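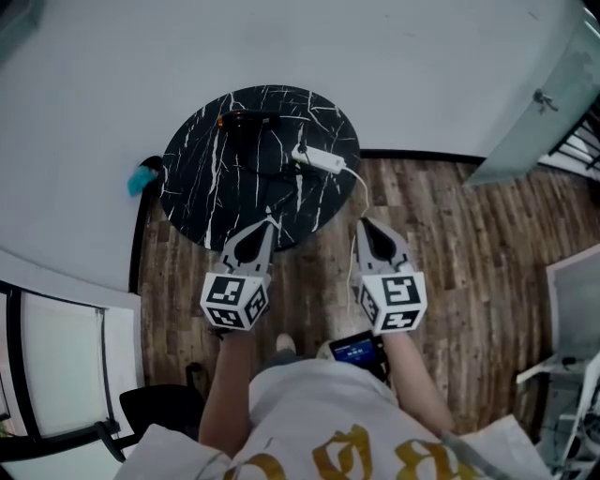
Page last changed: 19 Feb 2021

Mobile Game Design, Unit 4: Vehicle Handling and Route Structure

These notes cover the truck driving game Meireles Haul, which we use for the next two labs. Install the Gemora build from the course folder before you come. The store version has different physics settings and your numbers will not match the worksheet.

1. The basic loop
The player picks a cargo job, drives it to a depot, gets paid and spends the money on fuel, repairs or a new truck. A short job takes four minutes. The longest one, Bronatel to the coast, covers 126 km of game road and has two fuel stops. Fuel is the only thing that forces a stop, so look at where the stations sit on the map.

2. Speed and weight
Top speed for the starter truck is 80 km/h. Cargo weight changes braking distance much more than it changes top speed. With an empty trailer most players brake late and get away with it. With 4000 kg on board the same habit puts them in the barrier at the first Vonari curve.

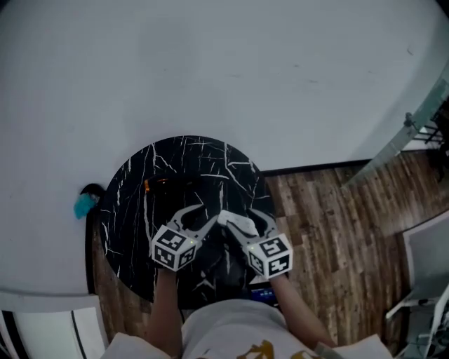

Fig. 1. Tabletop, seen from overhead.

3. Controls
There are three steering options: tilt, buttons and an on-screen wheel. Tilt is the default. The wheel gives finer control but covers part of the left mirror on small phones — check this on your own device and write down the screen size.

4. Road pieces
The map is built from 514 road pieces, and many of them repeat. Curves are reused with different trees and signs, so a player may not notice. Bridges and toll gates are single pieces and load more slowly.

Lab task
Drive the Bronatel job twice, once empty and once fully loaded. Record time, fuel used and damage for each run. Use the same steering option both times. If the game crashes at a toll gate, restart from the last depot and mark the run with an R.

Reading: handout 3, sections on friction and camera distance. Bring headphones — engine sound is part of the next unit.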